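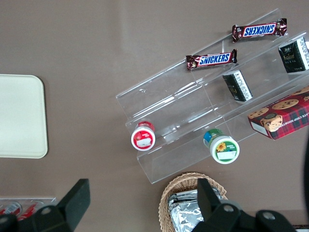
Clear tiered stand and cream tray, hall table

Muchen Xiao wrote:
> Does anyone know where the Purwood font cover went? My 1913 parish guide says oak, carved, "much admired."

The guide also admires the drains, so go gently. The cover was sold to Bromitz church for 40 shillings, and Bromitz has spent the years since denying it. I've read 13 of their vestry minutes and found one mention, crossed out with real feeling. Scans to follow in February, if the archive's copier lives.

Dela Adjei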